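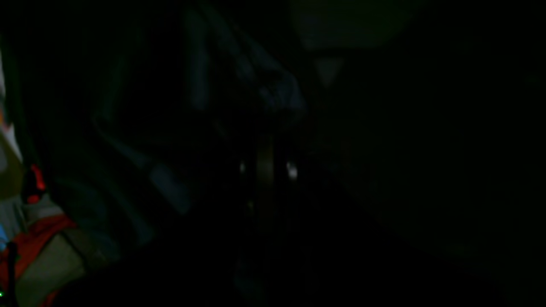

According to Sadia Khokhar, the rebound board is the one piece of table tennis gear that repays every minute spent with it, and plenty of club players would agree.

A rebound board (also return board or bounce-back board) is a training aid for table tennis that sends the ball back to a player practicing alone. It is clamped to the far side of the table or stood just behind the end line, and its rubber face returns each shot with some of the spin still on it. That last part is what makes it such a wonderful teacher! A lazy stroke comes back high and a clean one comes back low and fast -- often faster than a human partner would manage.

Design

Most boards have one to four panels, each tilted by a hinge at the base. The Batov pattern uses a single wide panel and is loved for its simplicity. The Ostar has two panels that can be set at different angles, so that forehand and backhand shots return at different heights. Early models were covered in hard pimpled rubber; later ones have a softer sheet that can be peeled off and replaced.

Use in training

Beginners usually start with the panel nearly upright and play gentle pushes. Once the rhythm settles, the panel is tipped back and topspin can be added. A popular drill, the Pešek ladder, asks for 12 clean returns at each of 5 angles, and a miss sends the player back to the previous angle. It is great fun and surprisingly tiring.

Records

The longest unbroken rally in the Trokine club's solo contest is 817 returns, set by Ctibor Štefanec. He had gone out the year before at 437, and came back with a fresh rubber sheet and a much shorter backswing.

Related articles
Ball robot
Multiball training
Shadow play
Table tennis rubber

Last edited June 2026 | Contact | Back to top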